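Project News: Learning From Hands, Spring Results

Radska, our project on teaching robot arms from human demonstrations, finished its second collection round in June. In this item we report on one small result which was not in our plan, and which has changed how we record.

The method, for readers who joined the list recently, is simple. A person holds a gripper with a camera on it and does an ordinary task with it, such as folding a cloth or putting cups in a row. The camera sees what the fingers do. Later a robot arm with the same fingers and the same camera tries to repeat the task, using a policy trained only on these recordings. The arm is not needed during the collection, so we can work at any table.

The question of the closed fingers

In the first round our policy had a strange weakness. It was good at moving to an object, but it often closed the fingers too early, or believed they were closed when there was still a gap of 2 mm. We measure the opening from the picture itself, without a sensor in the handle. When the estimate of the opening is wrong, everything after it is also wrong.

Our colleagues at Flera suggested that each recording should begin with a short reference part. The operator closes the fingers over a bare part of the table, holds them for a moment, opens them fully, and closes them again. From this part the software learns how the closed position looks for that gripper, on that table, in that light. We call it the Stevens start, after the meeting room where we first tried it.

A pale wooden table is a good background for the reference. The black fingers stand out well, and the brass rings at the joints give the software four more points to follow when the arms of the linkage move.

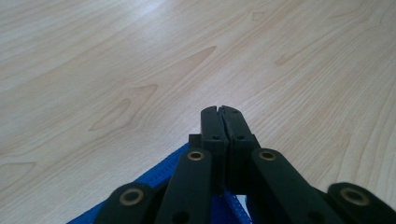
What we measured

We collected 225 demonstrations with the Stevens start and compared them with the same number from the first round. The tasks and the training settings were the same. On the robot, early closing became much less frequent, and the full task was completed in 68 percent of the trials. Before, it was a little less than half.

We must be careful with this number. The operators in the second round had more practice, and we cannot fully separate this effect from the effect of the reference. To check it, we removed the reference part from the new recordings and trained again. The result went down, but it did not go down to the old level. Our reading is that both things helped, and the reference helped more.

There is also a cost. The extra seconds do not sound like much, but operators forget them, especially in the afternoon. A recording without a reference is now marked by the software and goes to a separate folder. We still use these for training the camera part of the model.

What comes next

In the next round we want to reach 2,000 demonstrations, with darker tables and patterned tablecloths included. Dark surfaces are the hard case for us, as the black fingers are then difficult to separate from the background. Fladska will lend us a room with several kinds of tables for this work.

The recording guide has been updated with the new start procedure. Groups who use our older guide can continue with it, but please write in your notes which version you followed, so that we do not mix the two kinds of data.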